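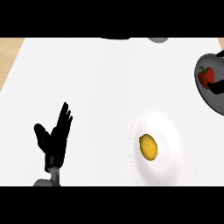 A tabletop task in Zedik, with a lemon on the white plate and a red pepper at the right hand.

Zedik is a simulation package for two-armed robots with multi-fingered hands. It is developed by Pruvost, a software company based in Pisville, and is sold by yearly license to labs and small manufacturers. The package lets users build tabletop tasks, run them with a simulated robot, and save the results for training or testing control software.

Contents

The standard license includes the simulator, a task editor, and a library of 200 household objects. Most of the library is food and tableware. Fruits and vegetables are supplied as solid shapes that do not bend or bruise, and plates come in several colors and depths. Users can add their own objects, though each one has to be given a weight and a surface friction value before it will load.

The package ships with 32 ready-made tasks. Many of them are pick-and-place jobs in which food is lifted from one plate or moved to another. The starting positions of the plates can be fixed or changed at random between runs.

Robot model

Zedik uses a single robot model with two gray arms and black five-fingered hands. The arms can be run together or one at a time. In one-arm tasks the other arm stays in view and holds a resting pose set by the user. Grippers with two fingers are not supported in the standard license.

Versions

The first release, Zedik 900, ran only on desktop workstations. Zedik 910 added remote use through Zusalton, a hosting service also run by Pruvost, and replaced the older contact model. Tasks saved in 900 open in 910 but must be checked again, as grasp settings do not carry over.

Reception

Reviewers have praised the task editor and the quick setup. Common complaints include the thin manual, the lack of soft objects, and the separate fee for Zusalton. Support is by email only and is closed on Monday.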